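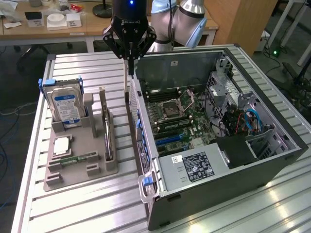
What do you do with an old desktop tower at the open day?
You look inside one with the side off, and you can ask the staff which parts are worth keeping.

I went along to the Filladik open day in May, mostly for the free coffee, and stayed nearly 3 hours! The computer bench was my favourite. There was a tower lying on its side with its green motherboard showing, and beside it a grey tray with places for the parts (I want one for my own desk, where screws go to die). The hard drive stood up at the back of the tray, with the processor in its own little square and a stick of memory in a long slot in front.

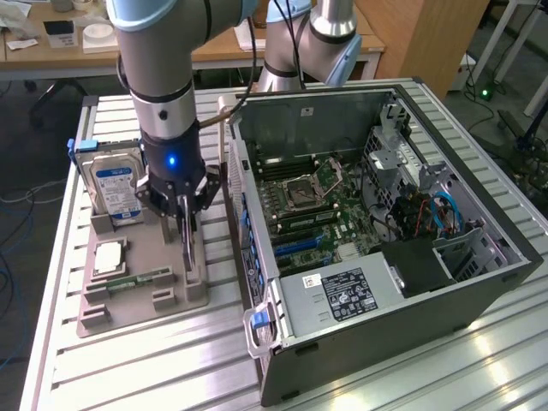 The back end of the tower

I'd never given much thought to expansion cards, but they're lovely things edge-on, all tiny parts along a green board with a bent metal bracket at the top. My old Umik at home has a couple

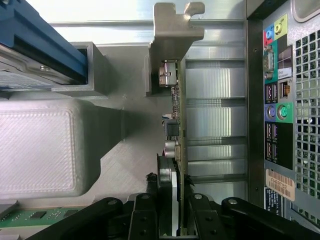 and I've been meaning to pull one out for ages, so I asked heaps of questions. Parking was $10, a bit cheeky, but the 46 bus stops right outside and I'll catch that next time.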